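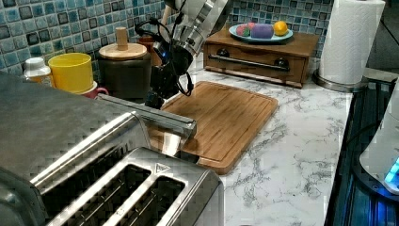
Open day at Prata – quick notes before I forget it all

Back from the open day at the Prata building in Bruvodbridge, September 3, 2025, and writing this up fast so it makes the issue. Apologies for the state of it.

Short version: good turnout, good coffee, kitchen demo the best thing there by a mile. Go in October if you missed it, they are doing another one.

Longer version. Doors at 10, line already down the steps. Over 326 people signed in by lunch according to the sheet at the front desk, which is a lot for a building with one elevator. Grososer had the ground floor – mostly posters, a couple of talks, a table of free pens that went in the first hour. Sirolel had upstairs and that's where everyone wanted to be. Groups let in five at a time, so plenty of standing in the hallway reading the fire notice.

The kitchen is set up like somebody's actual kitchen. Marble counter, blue tile along the back, paper towels, stove, a bamboo cutting board, a big steel toaster right up front. Arm comes down from above with a black gripper on the end. I'd expected a cage and a yellow line and a man with a clipboard. There was a line, but it was masking tape, and we all leaned over it.

First thing that hits you is how slow it goes. Much slower than the clips people pass around. It comes down, stops, shifts a tiny bit, stops again. A kid next to me asked if it was broken. It wasn't, the Sirolel people said they run it slow on purpose in a small space and speed it up later when they trust it. Made sense to me. I'd do the same with a new driver.

Second thing – how much is in the way. Toaster at one end of the board, little one-drawer chest at the other with a plate of play food on top. Strawberry, lemon, something purple. If you or I reach across a counter we just bend the elbow and go round. For the arm every one of those is a thing to be planned around, and shiny metal is worse than anything because the cameras get confused by reflections. So a steel toaster is a nasty neighbor. I had never once thought about that.

Third, the cables. Asked about them because they loop out quite far from the wrist. Answer was that they need the slack or the wrist can't turn, and yes they do snag, and yes it is annoying. Nice to get a straight answer. Somebody behind me wanted to know why not go wireless and got a long reply about power that I only half folowed.

Numbers for those who like them. The team has logged 633 runs in that kitchen since they moved in. I asked how many were good ones and was told "enough to keep going", make of that what you will. Each group got 10 minutes, which felt short. Mine overran a bit, and the hallway let us know.

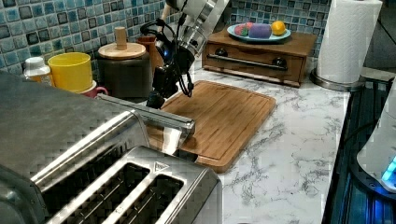 Rodrigo Rebelo was less sold on it than I was. He thought the slot was too short to learn anything and would have swapped the ground floor talks for a second session upstairs, with time to ask things properly. He also wanted to see what happens when the counter gets rearranged – same job, stuff moved around – and said he'd put that on the feedback card in capital letters. Fair point. I asked the same thing on my way out and was told they may try it at the next one, no promises.

Other bits. Parking was a mess, use the lot behind the library and walk. The second talk on the ground floor, the one on grippers and soft fruit, is worth your time even if the title puts you off. The first one ran long and the mic kept cutting out. Lunch was sandwiches, gone by noon, so bring something. Elevator is small and slow, stairs are fine, ask at the desk if you need the elevator held and they will do it.

For October – sign up early, the upstairs slots go first and they wont squeeze you in on the day. Sign up sheet will be at the Prata front desk, date still to be set. If enough of us want to go we can ask for a group slot of our own, so let me know by reply to this newsletter and I'll start a list. Kids are welcome but they have to stay behind the tape.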